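4. Cell setup and upkeep

The arm and hand were bolted down in the Butham lab in September, and most of the first month went into getting the cell to start the same way every morning. Vilém Lukáč wrote the startup sheet we still use. Power goes on at the base first, then the hand controller, then the head camera. If the hand is powered before the base, the thumb homes to the wrong position and the whole sequence has to be repeated.

Finger zeroing is done with the hand flat and the fingers slightly spread. We store 14 reference values and compare them with the previous set. Any joint that has drifted gets re-zeroed by hand before the arm is allowed to move.

4.1 Cable wear

At 78 hours of running time the hand began dropping its connection when the wrist turned. The fault was in the hand cable — the connector had worked itself partly out. We replaced the cable, left a wider loop at the wrist, and added a pull check to the weekly list. The wrist bolts are checked at the same time. The Rolberg manual asks for a full inspection at 2,000 cycles, but we do ours every 40 hours.

4.2 Reach check at the refrigerator

After any work on the wrist, the hand is brought up to the refrigerator at low speed with the freezer door open. We look at the clearance between the fingertips and the door, and at how the cable hangs beside the table.

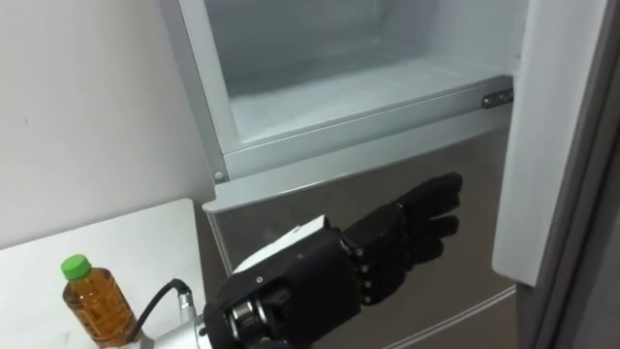 Figure 6. Hand just below the open freezer compartment, fingertips close to the door.

The check is repeated with the wrist turned the other way. Results go in the cell log under the cable number. The one item still open is the bracket on top of the wrist housing, which has to come off before two of the bolts can be reached. A slotted version has been drawn but not made.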